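Maison partagée Narkumon
Compte rendu de la réunion des habitants, avril
Sujet principal : rangement de la cuisine du rez-de-chaussée

Présents : les deux étages, sauf la chambre du fond. Le studio sur cour a envoyé ses réponses par écrit.
Début à 19 h, dans la cuisine.

1. Suites de la réunion précédente

Le joint de la fenêtre a été remplacé. Le robinet du lave-linge goutte toujours. Rathore a été relancé par téléphone et doit proposer un passage. En attendant, la cuvette reste dessous et la personne qui lance une machine la vide.

Le sac de vêtements laissé dans l'entrée n'a pas été réclamé. Il part au dépôt samedi.

2. Table ronde

La table sert aux repas, au tri du courrier, au goûter des enfants et à tout ce qui n'a pas trouvé de place ailleurs. Plusieurs habitants disent ne plus pouvoir s'y installer le soir sans la débarrasser d'abord. D'autres rappellent que c'est la seule surface assez grande pour trier quelque chose.

Décision : la table peut être occupée dans la journée. Elle doit être dégagée à 18 h 30. Ce qui reste dessus après cette heure va dans le panier blanc ajouré, et le panier est vidé par ses propriétaires au plus tard le lendemain soir.

La question de la nappe a été posée. Une partie des présents la trouve trop chargée avec ses fleurs et ses vases sur fond rouge et orangé, et souhaite une toile unie. Les autres y tiennent et font remarquer qu'elle est brillante et que les miettes s'y enlèvent d'un coup d'éponge. La nappe est conservée. On en reparlera quand elle sera usée.

Emballages : les sachets de biscuits et de chips ouverts ne restent plus sur la table. Soit on les finit, soit on les ferme avec une pince et on les met dans le placard du haut. Les sachets vides vont à la poubelle le jour même. Même règle pour les bouchons et couvercles dépareillés, qui seront mis dans un bocal à côté de l'évier. Le bocal sera trié à la prochaine réunion et ce qui ne ferme rien sera jeté.

3. Panier ajouré

Longue discussion. Le panier a servi tour à tour au linge, aux légumes et aux jouets. Il ne servira plus au linge. L'usage retenu est celui du point 2, et seulement celui-là. Une étiquette « à reprendre » sera collée sur un des petits côtés, au-dessous de la poignée.

La proposition d'acheter un second panier pour les légumes est repoussée. Le modèle vu chez Handomo coûte 30 euros, ce que la majorité juge trop cher. Les légumes restent dans la cagette sous la fenêtre.

4. Meuble à tiroirs en plastique translucide

Les tiroirs n'ont pas d'attribution claire. On y met de la vaisselle, des piles, des bougies, des rallonges. Répartition adoptée, de haut en bas :
- petite vaisselle et assiettes d'appoint
- torchons et serviettes
- piles, bougies, ampoules
- le reste, à condition que le tiroir ferme

Le meuble reste à côté du réfrigérateur. Il a été envisagé de le passer dans le couloir, mais la porte de la cave ne s'ouvrirait plus complètement.

Le pichet en céramique brune demeure devant le meuble. Il est demandé de ne plus y mettre de stylos ni de monnaie : il est utilisé à table le dimanche et il faut le laver entièrement à chaque fois.

5. Cartons

Il y a trop de cartons dans la cuisine. Ceux qui servent à emballer pour le dépôt sont gardés, les autres sont aplatis et descendus. Un carton ouvert peut rester au bord de la table pendant un tri. Il ne passe pas la nuit dessus.

Les cartons pour le dépôt sont remplis comme suit : objets lourds au fond, tissus par-dessus, rien de fragile sans papier. Contenu écrit au feutre sur un côté. Listiretti prend les cartons à l'adresse le samedi matin, à partir de 9 h, et refuse ceux qui ne ferment pas.

6. Éponges, rouleaux, petit matériel

Les éponges traînent à plusieurs endroits. Une seule éponge à l'évier pour la vaisselle, une autre pour la table, de couleur différente. Les éponges neuves et les rouleaux sont rangés sous l'évier. Le support de téléphone noir peut rester dans la cuisine, où il sert pour les recettes, mais il se range sur l'étagère après usage.

7. Chaises

Les chaises en bois clair à dossier ajouré sont celles de la cuisine. Elles ne montent plus dans les chambres. Une chaise prise pour changer une ampoule est redescendue aussitôt. Des patins en feutre seront collés sous les pieds, le voisin du dessous ayant signalé le bruit.

8. Dépenses

La caisse commune contient presque 800 euros. Sont approuvés : les patins, deux éponges de couleur, un feutre, des étiquettes et un bocal si aucun n'est retrouvé à la cave. L'achat d'une étagère murale est reporté. Le devis de 500 euros comprend la pose, et plusieurs habitants préfèrent la faire eux-mêmes. Un second devis sera demandé sans la pose.

9. Tri de samedi

Rendez-vous à 10 h pour la cuisine, après le départ des cartons. Les placards du haut d'abord, puis les tiroirs, puis la table. Chacun met de côté ce qui lui appartient. Ce qui n'a pas de propriétaire à midi rejoint le prochain envoi au dépôt. Le repas est pris ensemble ensuite, chacun apporte quelque chose.

10. Divers

L'ampoule du palier est à changer. Les clés de la cave sont de nouveau au crochet.
Prochaine réunion en mai, même heure, même endroit.

Fin à 20 h 40.
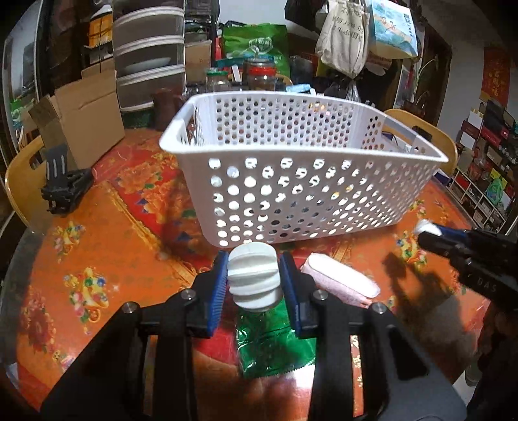

Le studio sur cour a fait savoir, après lecture du compte rendu, que 18 h 30 lui paraissait trop tôt les jours d'école et qu'il demanderait en mai de repousser l'heure à 19 h, le reste lui convenant.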